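Home Projects Student Reports Workshops Contact
Search this site Go
Sun 26 May — by Kerttu Hyvönen

Two-Arm Gear Assembly: Report of the Tukell Group

Our group chose the gear task from the list which the Endcombe robotics course gives to second-year students. The task is to place spur gears on a rail with two robot arms, so that the teeth meet and both gears can turn. Souad Mansour wrote the control program and I was responsible for the fixture and the gripper fingers. We began with the idea that the program would be the difficult part. After the first month we had changed our opinion.

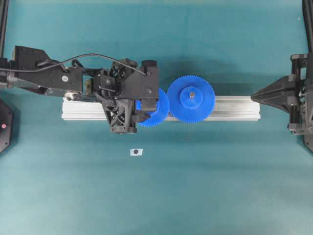 The fixture had to hold the gears in a known place without hiding them from the cameras. I first made a plastic tray, but its walls were too high and the fingers touched them. In the second version we put the gears directly on a piece of aluminium rail, and this is the version we kept. The rail is narrower than the big gear, so the gear hangs over on both sides and its teeth are easy to reach. The left gripper works from above, over the centre of its gear, and the right one has a tapered finger which comes to a point. I drew this finger three times before the shape was good enough.

For the training of the arms we used the method from the Rilwood workshop. One student moves the arms by remote control and the program records the joint positions. We recorded 100 runs and removed 26 of them, mostly for the reason that the operator had stopped in the middle to think. Souad also made nearly 1,000 simulated runs. They helped with the long movements, but very little with the last few millimetres, where the teeth must find each other.

The most common fault was that a gear arrived with tooth against tooth. Our first program then pushed harder, and the gear climbed up on its neighbour. Now the arm lowers the gear slowly, turns it a small angle and tries again. We call this part of the program Yen. It is only a short loop, but I think it is our best work in the project.
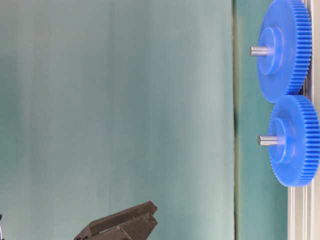 Figure 2. The two gears side by side on the rail, with the metal shafts in their hubs.

With the new loop we made 50 test runs and wrote down each result by hand. The remaining faults came mainly at the start, when the gear was picked up a little tilted. We would like to correct this with softer finger tips, and the group will continue in August, when the laboratory is open again. The drawings of the fingers and the fixture are in the course folder — please ask Souad for the program, as the copy in the folder is an old one.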